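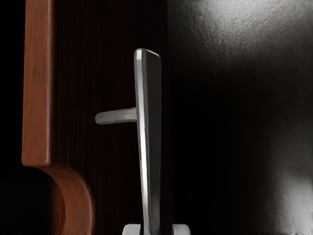

*Door cell, sim view: gripper at the lever handle, fingertips either side of the backplate.*

## Yorath fingertip set for the Brimstead door cell

I sell these in packs of 4, and I run the same ones in my own cell, so ask me anything! They're light gray, they push onto the stock Brimstead fingers, and one small screw per tip holds them (please don't crank it, snug is plenty).

Setting up is mostly a sim job. I load the door in Barkix first and bring the gripper in low, with the backplate between the tips, then I creep up toward the lever. If the gap looks uneven left to right, I fix the tool offset there before I go anywhere near the real arm. Open width for me is 32 mm on the lever program. I tried 33 and it was fine too, just a bit slow to close.

Looking after them is easy:

- Wipe the pads with a damp cloth, no solvent
- Check the screws at the start of the week
- Swap both tips together, even if only one looks worn
- Re-zero the gripper after every swap (I forgot once and spent a whole afternoon chasing it)

Mine last roughly 104 hours of door pulls before the edges go soft. Grarau fingers need the adapter plate, sold separately, and it ships with its own screws.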